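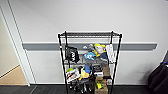

Wire shelf by the wall rail, top level still empty.

Print | E-mail

18th January

Today I started to put order in the black shelf. Urszula asked for it already two times, and the people from Sudlow need a place for their samples.

The top level stays free. I want to keep it for the Daneck trays, which come in two boxes. Please do not put bags there, also not for one hour.

Second level: the plush toys. The yellow and blue one with the white face and the light blue one are for the seam test. The gray and white soft thing at the back I do not know. Oliwia, is it yours?

Middle level is the worst. Green ball, the white package with red and dark pictures, one more plush in yellow, the black box on top of the small white box, and the brown carton at the right end. I did not open the carton. Teodor thinks it is from Szulc, but I found no delivery paper in the folder.

Lowest level: the big carton with the green and yellow items goes to Krystyna when she has space in her cabinet. The dark things on the left I will sort on Monday, I had no more patience for it.

The hanging bags, the black one with the white print and the white one on the right, make the shelf difficult to reach. I asked Denise for 2 wall hooks.

To do:
- labels, 17 pieces, big letters
- ask Sestness what the shelf can carry, I wrote 100 kg in the old list but I do not remember from where

Print | E-mail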